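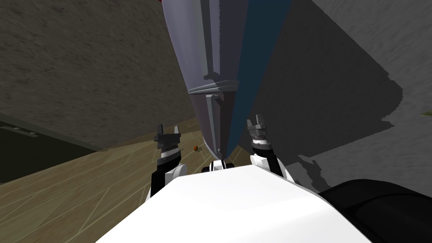
Work and Automation, Unit 4
The two-armed machine at Pallenley: what it changes for the people beside it
Handout to be read before the tutorial. Bring a pen that works.

1. Where we are

Last unit we left the Pallenley depot in June, with the new two-armed handling robot on order and the tearoom full of theories. Management had used the phrase "an extra pair of hands" so often that the night shift took to calling the thing Nondon's Hands, after the supplier. The supplier asked them to stop. They didn't.

For this unit you need three things from the earlier reading: the difference between a task and a job, Hwang's point (the textbook, chapter 4) that tasks get automated and jobs get rearranged, and some memory of what Pallenley does, which is lift awkward objects, turn them over and put them somewhere else.

2. Rehearsal

Before a robot lifts anything at the depot, the lift is worked up in simulation. The software is called Ritia and Seo-ah Ji runs it. She was a floor supervisor for years and now spends her shifts on scenes with a plank floor, grey walls and no forklifts, a working environment she describes as restful.

The depot keeps a rehearsal log. By the end of the trial it held 1,026 entries, of which 238 were marked "repeat". Management read the second number as waste. Ji read it as 238 things that hadn't been dropped on anybody's foot. Both readings went into the same report, on facing pages, and you should be able to argue for either.

Terms to know:
Approach: the arms moving to either side of the object, grippers open.
Contact: the grippers meeting the object, ideally where somebody meant them to.
Hold: the object staying held.
Handback: the point at which a person takes over again. It has no line in the budget.
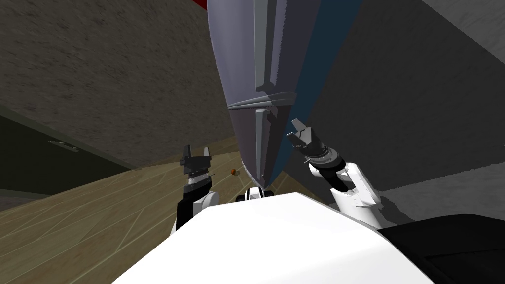

Most of the argument at Pallenley was about approach. An experienced handler walks up to an odd shape, mutters at it and picks a side. Jong-dae Joo, who had done this for most of his working life, was asked to write down how he chose. His first draft read, in full, "You look at it." His second ran to 41 pages and is still the best document the depot owns. He was paid his ordinary hourly rate for it, and we'll come back to that in section 4.

3. Who does what now

Before the trial, the handler judged the load, lifted it, and got blamed if it went badly. Afterwards those three parts were shared out. Joo and Ji do most of the judging. The robot does the lifting. The blame has proved harder to automate and remains with whoever is on shift.

Si-eun Han, a handler in her second year, kept notes for our course. An extract:

"My back is better. My feet are worse, I stand more. I used to know at the end of a shift what I'd done. Now I've watched something and pressed Continue. My title has gone from Handler to Handling Coordinator and my locker is the same locker."

Notice that she reports a gain and a loss in the same breath and doesn't try to net them off. Students often do it for her in essays. Please resist.

4. Whose knowledge is it?

Aurelia Mösli's paper (in the course reader) argues that writing a skill down transfers it from the worker to the firm, and that the transfer should be bargained over like any other piece of work. The depot's view is that Joo was on the clock and had a chair. Jae-in Jin, the union delegate, asked for an authorship allowance and was offered a morning tea. There was a sponge cake. Negotiations continue.

5. For the tutorial

Choose a job you've held, however briefly, and split it into tasks. Mark the ones you'd hand over gladly, then the ones you'd miss. Anything with both marks is worth bringing to class.

Come ready to say where the handback falls in that job and who'd be standing there when it happens.

Reading: Hwang, chapter 5; Mösli, all of it, including the footnotes, where she loses her temper.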